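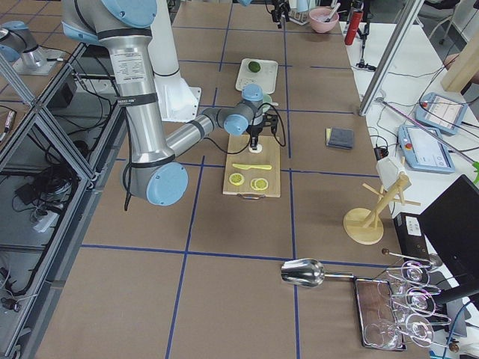
Re: [mallside-kitchen] table layout for the lemon and lime session

Tharushi Bandara wrote:

> Can someone confirm what goes where before I redo the kit list? Last
> one I have is from October and it still has the glass jug on it. Also
> do we want brown paper again or the wipe-clean stuff from Soler?

Brown paper please, with the dark blue tape in a grid. Soler stuff slides about, hated it.

Layout as we have it now:

Cutting board in the middle, the light wood one. Yellow toy knife on it with the lemon slices. White tray goes behind, lime in that. Cloth in the square to the right of the board, folded, the dark grey one. Pink bowl with the utensils up at the far edge, red bottle next to it. Small green cup can stay near the tray, not fussed where exactly.

No jug!! Take it off the list.

Paper: we've 16 sheets left in the Belus cupboard, so can you order more when you do the Brevero order. Tape is fine I think, will chekc.

Knife is the plastic one ONLY, the proper ones stay in the drawer. And spare lemons in the fridge not on the table, they were rolling everwhere.

Got to run, shout if I've missed anything

P.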